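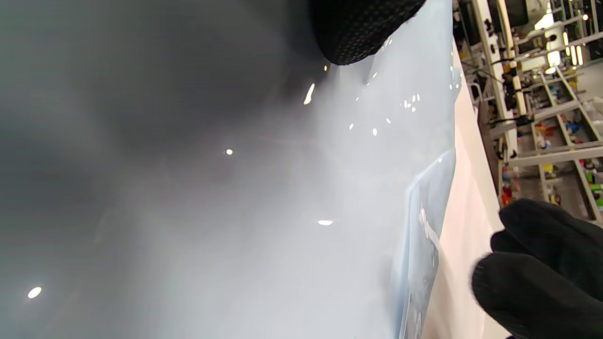

Pale gray gloss under overhead lights.

Gloss Panel Questions, Answered Again

Danilo Javier answers the phone at Mangubat and would like to do it less. Please read this first.

Why does my panel look three different colors?
It's one color. A curved gloss surface takes its shade from whatever it happens to be facing, so a pale gray can go from charcoal to nearly white in a single sweep. Turn the panel or move your head. If the dark part moves too, you have a reflection. If it stays put, send us a photo taken in daylight.

There are little white spots all over it. Are they defects?
Switch off the ceiling lights. Did they go away? Congratulations on your ceiling lights.
If a spot is still there, wipe it once with a damp microfiber cloth and look again from the side. A spot that survives both tests is worth an email.

Can I get matte?
Yes, in every shape we sell. Matte hides fingerprints, dust and most of the reasons people write to us. It also costs the same, and hardly anyone orders it.

Do I have to wear gloves?
We can't make you. Clean knit gloves are fine for lifting and turning. Wash them now and then, and keep the pair you use for panels away from the pair you use for the grill. Rings and watches come off first.

What should I set it down on?
Something soft, wider than the panel and free of crumbs. A folded blanket works. So does the foam sheet from the carton, assuming you haven't thrown it out already. A bare workbench will leave its signature.

When do I peel the film?
After installation, and within 9 weeks of delivery. Leave it much longer and the adhesive starts to feel at home. Pull slowly, keeping the film folded back low over itself, and don't start a stubborn corner with a knife. Efren Dela Peña in our finishing room uses a fingernail and a good deal of patience, and we stock neither.

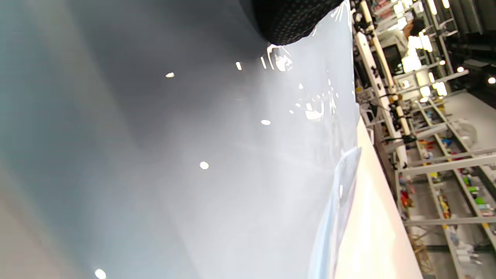
If the film tears halfway, stick a piece of masking tape to the torn edge of the film (the film, please, not the panel) and pull again from there. Any adhesive left behind comes off with warm water and dish soap. Leave it 2 minutes before wiping.

Can I use Trotix polish on it?
Trotix is sold for our Jermont line, which has a harder topcoat. On the Stado panels, stay with soap and water. A tiny amount won't ruin anything, but you'll see where you stopped.

How long before I can return one?
You have 24 days from delivery, with the film still on. We do check.

Do you sell single panels?
Yes. We will also sell you 1000, though Danilo asks that you call before lunch for that.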